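Cuaderno de taller › Célula Flotholm › Puesta a punto
22 de mayo de 2018 — por Akbari

¡Por fin cierra bien la pinza! Llevaba 14 intentos con el agarre de la pieza amarilla y el fallo era mío: el TCP seguía con el desplazamiento de noviembre. Corregido en la config de Ustel, 2 mm en Z.
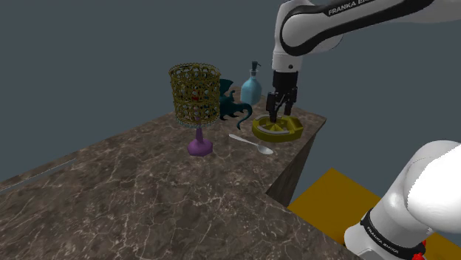
Los dos Franka cargan ya sin avisos y los dedos bajan verticales, una gozada. Semilla 609 guardada — no tocarla, por favor. Queda revisar el rozamiento de la cuchara y repetir la tanda de 123 con el mármol de fondo.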